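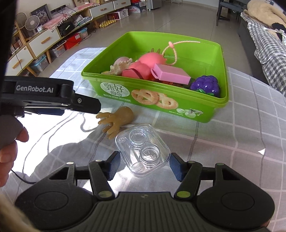 Small plastics, rubber and table linen: cleaning and storage
Compiled by Tegwen Bowen. Updated 2020-01-24.

Most small household items are cleaned too hot. Hand-hot water, a few drops of plain washing-up liquid and a soft brush will deal with nearly all rigid plastic. Boiling water warps thin lids and clouds clear sides. Once a surface has clouded, washing will not bring it back.

Screw threads hold dirt at the root. Work an old toothbrush round the thread in the direction it turns, rinse, then stand the cap open side down on kitchen paper. Leave caps off until both parts are fully dry. Contact-lens cases are a separate matter: follow the leaflet supplied with the solution, keep tap water and washing-up liquid well away from them, and replace them at the interval given.

Soft rubber and stretchy plastic

Stretchy toys pick up lint because the surface is slightly tacky. Wash in lukewarm water with one drop of liquid, rinse twice and air dry on a rack. Do not use a tea towel. A light dusting of cornflour takes off the remaining tack; shake off the surplus outdoors.

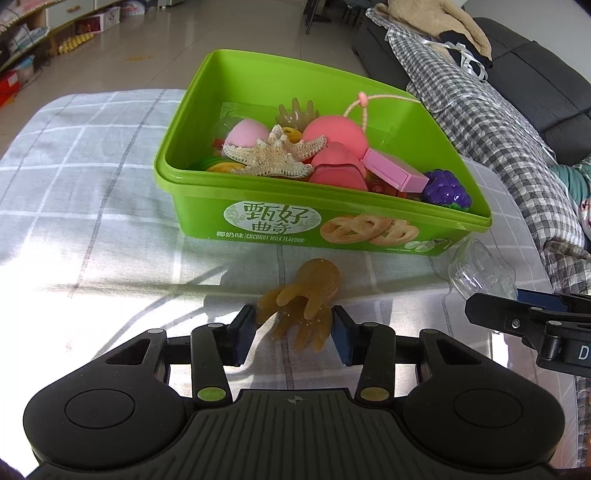
Store soft pieces apart from hard ones. Softeners in the rubber can move into a painted or polished surface and leave a mark that will not wipe off. Greaseproof paper between layers is enough. Zineb Tazi wrote in to recommend old jam jars, one piece per jar, and these work well if the lid is left loose.

Never leave soft pieces on a windowsill or radiator shelf. Amber and clear types yellow first, and the change is permanent.

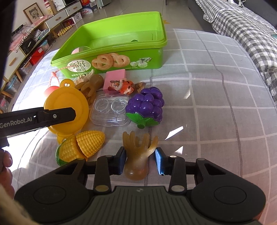
If a piece has already gone sticky all over, it is breaking down and should be thrown away. Cornflour hides the problem for a week or two at most.

Empty biscuit tins and tubs

Wipe out crumbs dry before washing. For a lingering smell, put in 5 teaspoons of bicarbonate of soda, close the lid and leave overnight. Metal tins should be dried at once along the rolled seam - a hairdryer on the cool setting is quicker than a cloth. Label the side, not the lid, if tubs are to be stacked.

Tablecloths

Check the care label first. Cotton checks can usually go in at 40 degrees, but wash a new coloured cloth alone the first time. Wipe-clean cloths should be rolled on a cardboard tube; folds crack along the crease after a winter or so. Turn any cloth end to end every 14 days if part of it lies in the sun, more often in August.
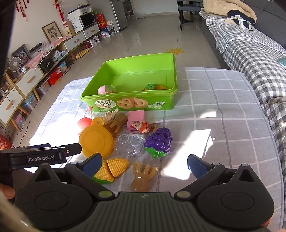 Checked cloth, partly in direct sun.

Fading is slow and easily missed until the cloth is moved. Compare the hem underneath with the top side once a season. Grease marks: blot, cover with cornflour for an hour, brush off, then wash as normal. Candle wax: chill, lift with a blunt knife, and iron the rest out between sheets of brown paper on low.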